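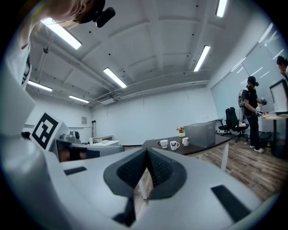 Can I leave the Fang connected to the battery all winter?

You can leave it hooked up all year, as long as the panel is connected too and gets some daylight. If you take the panel down for the season, pull the battery fuse as well. The controller draws a tiny bit of power for its display, and a few dark months of that is enough to bring a small battery down further than you'd like.

Skuneo Fang solar charge controller, 12 volt, 20 amp

I get that winter question more than any other, so it goes first. Now the rest of it!

The Fang is the charge controller I sell the most here at Tradommont, and it's the one I have in my own shed. It sits between your solar panel and your battery and makes sure the battery gets filled properly and then left alone. If you have a cabin, a boat, a garden shed or a chicken coop with a light in it, this is the size you probably want. If you're planning to run a whole house, you're on the wrong page and you should look at the Skuneo cabinets instead (or write to me first, I like talking about those too).

It's an MPPT controller. Without going into a whole lecture: a panel likes to work at one voltage and a battery likes another, and a simple controller just drags the panel down to wherever the battery is. The Fang lets the panel stay where it's happy and converts the difference into extra charging current. You notice it most on cold bright mornings with a battery that's been used overnight. In the middle of a hot summer afternoon with a full battery you won't notice anything, and you don't need to.

What I like about it

The terminals. I know, not the most exciting thing to start with, but I've wired up a lot of these and most small controllers have terminals made for wire as thin as spaghetti. On the Fang they're deep, the screws stay put, and a normal screwdriver fits. They're also marked with plain words next to the symbols – panel, battery, load – and the marking is molded in, so it's still there after years of damp hands.

The display is plain too. One button takes you through battery voltage, charging current and what came in today. There's no app. Some people are disappointed by that and some people (me) are delighted. If you really want your numbers on a phone, there's a small plug-in module called the Grirnum that goes in the port on the bottom, and I keep it in stock. It's a separate purchase and you can add it any time.

It's heavy for its size, 900 grams, and nearly all of that is the aluminum heat sink on the back. There's no fan in it, so there's nothing humming at night when you're trying to sleep two feet away from it in a camper.

What I like less

The mounting holes are a bit close to the cable entry, and if you use stiff cable you'll want to screw the controller to the wall before you bend anything. Also, the load output switches off at a fixed voltage that you can't change. For lights and a water pump it's fine. For a fridge I'd wire straight to the battery through its own fuse and use the fridge's cutoff, if it has one.

And the manual. The English in it has gotten better but the battery type chart is still laid out in a strange way. I put my own one-page sheet in the box with every order. It's in big letters, you can tape it up next to the controller.

Which battery

It has settings for flooded lead-acid, AGM, gel and lithium iron phosphate. It comes out of the box set to AGM. Please check this before you walk away from it! Flooded batteries want a bit more, gel wants a bit less, and lithium is a different story altogether. Hold the button down until the letters blink, step through to your type, then hold it again to save. The setting stays saved when the battery is disconnected.

For lithium you need a battery with its own protection board inside. Most have one. If yours doesn't say so anywhere, ask whoever sold it to you.

Hooking it up

Battery first, then the panel, then the load. Taking it apart goes the other way around. The controller has to see the battery before it sees the sun, otherwise it doesn't know what system it's in and it'll just show you an error. Put a fuse in the positive battery cable, close to the battery. The fuse isn't included, and I'd rather you buy a decent one than get a free bad one from me.

Mount it upright, with some open air above and below, near the battery but not right over it if you have a flooded one. Keep the battery cable short. The panel cable can be longer, that end doesn't care nearly as much.

It's not waterproof. A dry shed is fine, a locker on a boat is fine if the locker is dry. Outdoors it needs a box with vents.

What's in the box

Skuneo Fang controller
Temperature sensor with 2 meters of cable (tape the end to the side of the battery)
Four mounting screws
Skuneo manual
My setup sheet

Quick specs

System voltage: 12 volt
Maximum charging current: 20 amps
Type: MPPT
Cooling: heat sink, no fan
Weight: 900 grams
Battery types: flooded, AGM, gel, lithium iron phosphate
Mounting: upright on a wall or board, indoors

Ordering and returns

I ship from my own shelf, so if the page says it's in stock then it's in stock. Small orders go out by regular mail with tracking. If the Fang doesn't suit your setup, send it back unused and I'll refund you. If you've wired it up and something is wrong, write to me before you send anything. Quite often it's the battery setting or a fuse, and we can sort it out by email the same evening – a picture of your wiring helps a lot.

Updated 20 Jul 2019: the Grirnum module is back in stock. The older Fang with the gray button takes it too, you just need the short adapter cable, so mention it in the order notes and I'll put one in.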